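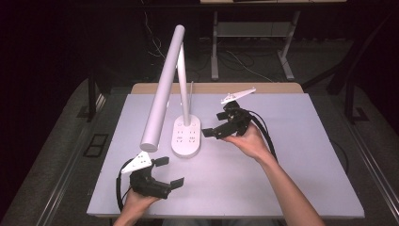
We look for two more people for the Grivix build, our home robot arm project in the shared workshop on Royer Street. The work now is hand-held grippers: you hold one in each hand and do small table tasks, like moving a desk lamp, and later the arm should learn from it.

You don't need experience. Patient hands are enough - soldering is a plus. Sessions are 4 hours, two times a month, until the end of the year. We can not pay, but parts and coffee are free.

Please write to Paweena Bunnag at the workshop desk before 2026-09-13.

81 shares | 2 comments

Amnuay Jaidee
Is it okay for left-handed people?

Paweena Bunnag
Yes, you use both hands anyway - please come.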